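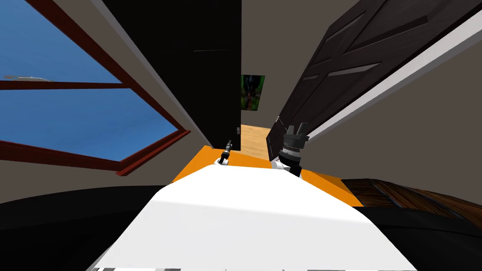

Figure 1. Simulated view over the front of the robot at the doorway, both grippers at the far edge of the orange plate.

4.2 Fault: right arm stall during door approach

The Onum controller stopped responding in 15 of 100 simulated runs. In each case the right arm held its last commanded position while the base kept moving, and the run ended in contact with the door panel. No error was raised.

Natsumi Sugiyama traced the stall to the message queue, which was capped at 2000 entries and discarded new arm commands once full. The watchdog monitored the base only – an oversight in our August build. We added an arm timeout and a base stop on queue overflow. Behaviour at the centre of the doorway was otherwise unchanged. Repeat trials are assigned to Shigeru Yagi.

Last updated: 27/12/2025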